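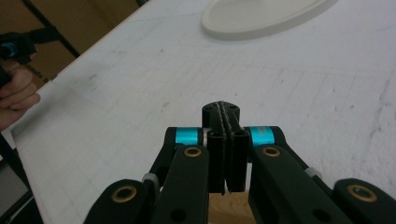 A white table surface

Search this site Go

White work tables are tables with a white or near-white top, sold for offices, schools and craft rooms. Sellers have long claimed that a white top helps people concentrate. The evidence for this is thin, and much of it comes from firms with tables to sell.

Shares 19 Comments 4

Origin of the claim

The idea is usually traced to a January sales booklet from the furniture maker Dalgleish, which promised "a calmer mind at a paler desk." The booklet cites a trial in Murnine with 86 office workers. Annag MacRitchie, who later asked for the results, received only a one-page summary. It does not say what color the old desks were, or whether the new ones were also bigger.
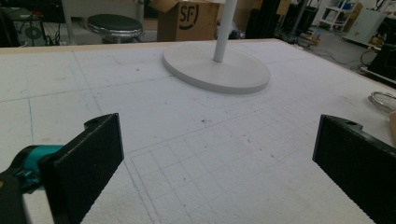 Later studies

Győző Deák compared test scores from classrooms in Granano and found no difference that could be tied to table color. His critics, among them Catriona Lindsay, replied that test scores are a poor measure of attention. Lindsay has not proposed a better one.

A customer survey by Bustik drew 3,828 replies, most of them favorable. Everyone asked had already bought a white table.

Glare and cleaning

Complaints about glare are better supported, though they depend heavily on lighting. The common belief that white tops are cleaner probably means only that dirt on them gets noticed sooner.
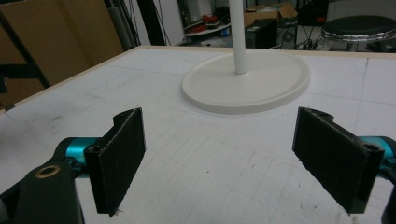 White tabletop

Last edited 2023-08-06
Contact | Copyright | Back to top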